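Lab Notes: The Straw Incident

Regular readers will remember that in January we promised you a pair of robot arms that could get a coffee cup ready for serving. One arm steadies the cup, the other puts in the straw. We named the project Lovero, which sounded more romantic before we had spent 9 weeks with it.

The trouble came on a long unattended run. Skoveo, our planning software, was supposed to wait for the holding arm to report a firm grip before it let the straw arm move. A dropped message left it believing the report from the previous attempt. So the holding arm had let go, the straw arm came down with full confidence, and the cup went off the table with its contents. We got some 30 clean insertions before that, and we'd like them noted.
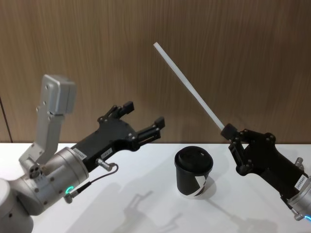
Left gripper open, right gripper in charge of the straw. The cup is on its own.

The coffee was the cheap part. The straw arm kept going after the cup was gone and pressed its fingertips into the tabletop until the force limit tripped, at 50 newtons. That limit worked, and it was the only thing that did. The software stop, which should have kicked in much earlier, was waiting politely on the same stale message.

What has changed: every grip report now carries a time stamp, and Skoveo throws out anything old. The force limit for straw work has come down a long way, as a straw doesn't put up much of a fight. Both arms now stop if either one loses contact with the controller. Unattended runs are off until the log review is done, and until then someone sits within reach of the red button. There is a sign-up sheet by the door - it has plenty of room.

If you share the bench with Lovero, please keep your own drinks on the other side of the room. The Imo demo has been moved back, and will use water.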